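Jomier Components Workshop
Equipment Planning Group
Minutes of the Meeting held Friday, July 3, 2020

Present: Lesia Zakharchenko (Chair), Wayne Mapplebeck (Finance), Vitalii Pasichnyk (Automation), Marichka Bilyk (Stores and Kitting), Yaroslav Hutsuliak (Maintenance; minutes)
Apologies: None
The meeting opened at 9:32 a.m. in the upstairs conference room.

1. Minutes of the previous meeting

The minutes of the June meeting were approved with one correction. Under item 4, "replacement mats" should read "replacement mats and trays." Mr. Hutsuliak will correct the file copy.

2. Matters arising

2.1 Floor marking. The repainting quote has been received and is within the maintenance allowance. Mr. Hutsuliak has approval to proceed.

2.2 Kitting labels. Ms. Bilyk reported that the new part labels have been printed but not yet applied to the lower shelving. Carried forward.

2.3 Ferovlow service agreement. Mr. Mapplebeck has asked Ferovlow to separate travel charges from labor on its invoices. No reply has been received. Carried forward.

3. Two-arm kitting station: status

3.1 Mr. Pasichnyk presented his written report, which had been circulated in advance. The station is being used for tray loading with mixed parts. The present part set includes push-button components, a DIN-rail module, a small brass valve with a red handle, a curved plastic piece and a flat metal box. The group agreed that the set is varied enough to support a purchasing decision on grippers.

3.2 Ms. Bilyk asked whether the tray should be fixed to the table. Mr. Pasichnyk replied that kits reach the assembly benches in loose trays, and that he would prefer to keep the station close to that practice. The Chair asked that the question be looked at again once the second tray size is in use.

3.3 The following was taken from Mr. Pasichnyk's report and is entered in the minutes at the request of the Chair.

Both arms work over a single blue tray with raised rims. The right arm has its two-finger gripper closed on the top of a light blue, rounded part standing on the tray, and the left arm is over the right edge of the tray with its gripper free. Parts still to be handled lie on the mat to either side.

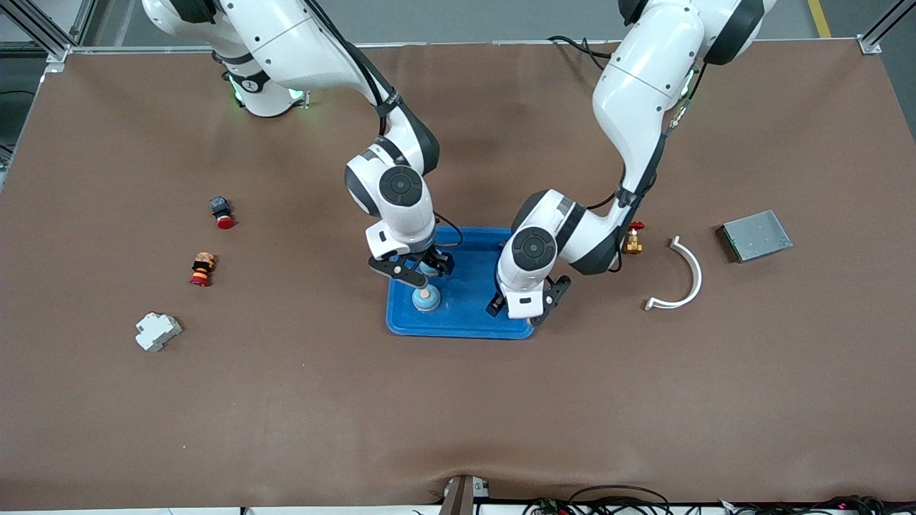 4. Gripper fingers and spares

4.1 Mr. Pasichnyk requested 20 replacement finger sets. He proposed dividing the order between the present flat pattern and a padded pattern offered by Hegyi. The padded pattern is intended for rounded and tapered parts.

4.2 Mr. Mapplebeck asked whether the full quantity was needed in this half of the year. Mr. Pasichnyk said that the supplier's lead time is long and that a small order would carry the same freight charge as a large one. Mr. Hutsuliak supported the full quantity but asked that the padded pattern be tried before more than a few sets are bought.

4.3 AGREED: to order 20 sets, of which six will be the padded pattern. Any change in the split is to come back to this group.

5. Cable management

5.1 Mr. Hutsuliak tabled a request for cable guides for both arms and a covered channel along the near edge of the table, where cables and small connectors are presently left open. He noted that the same type of channel is already in stock for the packing line and that only the end pieces would need to be bought.

5.2 Ms. Bilyk asked that the channel be set low enough for staff to reach across the mat when changing parts. Mr. Hutsuliak will mark the proposed height on the table before anything is drilled.

5.3 AGREED: cable guides and end pieces to be bought from the maintenance allowance. No capital request is needed.

6. Proposed second station

6.1 The group considered quotations from Ferovlow and Davosus for a second two-arm station. The Ferovlow quotation covers the arms, frame, table and installation. The Davosus quotation leaves out the frame, and the two could not be compared as they stood.

6.2 Mr. Mapplebeck stated that he would not recommend a capital request this quarter without figures on a like basis. He also asked for a separate line for training, which neither supplier had included. Mr. Pasichnyk was of the view that a delay to the fall would be acceptable — provided that floor space beside the present station is not given to other uses in the meantime.

6.3 Ms. Bilyk expressed concern that a second station would need its own shelving and a further 32 bins. The Chair agreed that storage should form part of the request.

6.4 AGREED: to defer the decision to the next meeting. The floor space is to be reserved until then.

7. Budget

7.1 Mr. Mapplebeck reported an uncommitted balance of $3,378 in the small equipment line. The finger sets under item 4 will be charged to this line, subject to a written price from Hegyi. If the price is above the balance, the order is to be held and the Chair informed.

7.2 The Chair reminded members that purchase requests must carry the station number. Two requests were returned in June for lack of it.

8. Other business

Ms. Bilyk asked that trays be returned to Stores at the end of each shift. Mr. Pasichnyk will inform the operators.

9. Actions

V. Pasichnyk: obtain written price from Hegyi; inform operators about trays.
Y. Hutsuliak: mark channel height; order cable guides and end pieces; correct June minutes.
W. Mapplebeck: request revised quotation from Davosus, with frame; request training costs from both suppliers; follow up with Ferovlow on invoices.
M. Bilyk: apply labels to lower shelving; prepare storage estimate for second station.

The meeting closed at 10:47 a.m. The date of the next meeting will be set by the Chair.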